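Início > Opinião > Casa e consumo

A toalha boa e a visita que não vem

Thaís Pacheco

Minha mãe guardava seis toalhas felpudas na prateleira de cima do armário, dobradas com a barra para fora, e nós nos enxugávamos com as outras. As outras eram finas, ásperas, com um fio solto que ninguém cortava. As boas eram para visita. Tivemos visita de dormir duas vezes, que eu me lembre, e numa delas a visita trouxe a própria toalha.

Lembrei disso lendo o folheto de inverno da Marinho, que chegou por baixo da porta junto com a conta de luz. A loja agora vende "enxoval consciente". São três linhas, todas em tons de terra, e a mais cara, chamada Rurkent, promete durar a vida inteira. A vida inteira de quem? A garantia, em letra miúda no verso, vai até novembro do ano que vem.

Desconfio da palavra "consciente" quando ela vem colada num preço. O raciocínio do folheto é que comprar menos e melhor sai mais barato, e para isso a pessoa deve começar comprando um jogo novo. As toalhas que já estão no armário não entram na conta. Devem virar pano de chão, imagino, ou ir para aquela sacola de doação que passa meses atrás da porta da área de serviço.

Tenho uma amiga que aderiu. Jogou fora (doou, ela corrige) tudo o que não combinava e comprou o jogo completo da Tinditz, a concorrente, cor de aveia. Ficou bonito. Também ficou proibido limpar a mão suja de molho. Ao lado da pia ela mantém um rolo de papel, que gasta numa velocidade espantosa, e a toalha cor de aveia segue no gancho, intacta, como as da minha mãe.

Vão me dizer que é só pano. Pois é, só pano, e mesmo assim gastam página inteira de revista explicando a gramatura. O blog Jarno, que costumo ler com alguma paciência, publicou um teste de maciez em que a nota era dada passando o tecido no rosto do redator. Não informava quantas lavagens o tecido tinha levado. Toalha nova é macia, isso qualquer um descobre na loja. Quero saber como ela fica depois de três anos de sabão em pó barato e varal no sol.

Não tenho nada contra coisa bem-feita. Tenho contra a ideia de que o cuidado com a casa se mede pelo que se compra para ela. Pano amarelo, desbotado, dobrado perto da pia e usado para tudo me parece um programa doméstico mais sério do que o folheto inteiro. Quando rasga, costura-se ou não se costura.

As da minha mãe vieram para mim. Uso todas, inclusive para o cachorro. Encolheram um pouco, a barra repuxou, e uma delas mancha a água até hoje, o que me leva a crer que nunca tinha sido lavada.

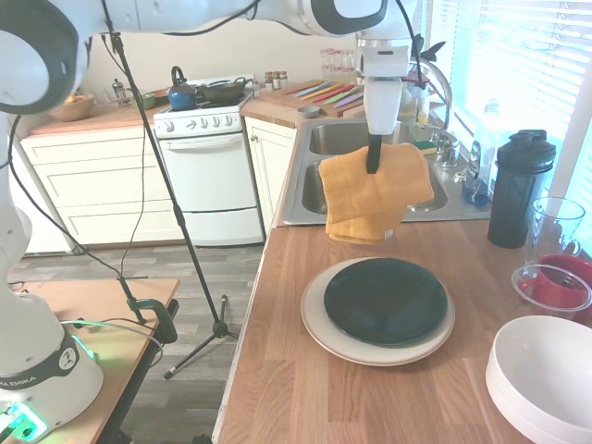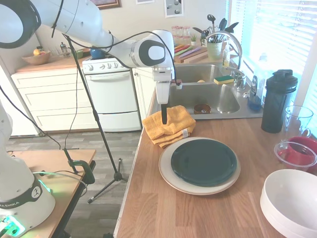
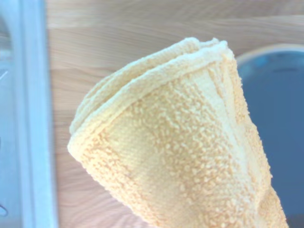

Toalha amarela dobrada, na cozinha. Na última foto, o felpudo e a barra de perto.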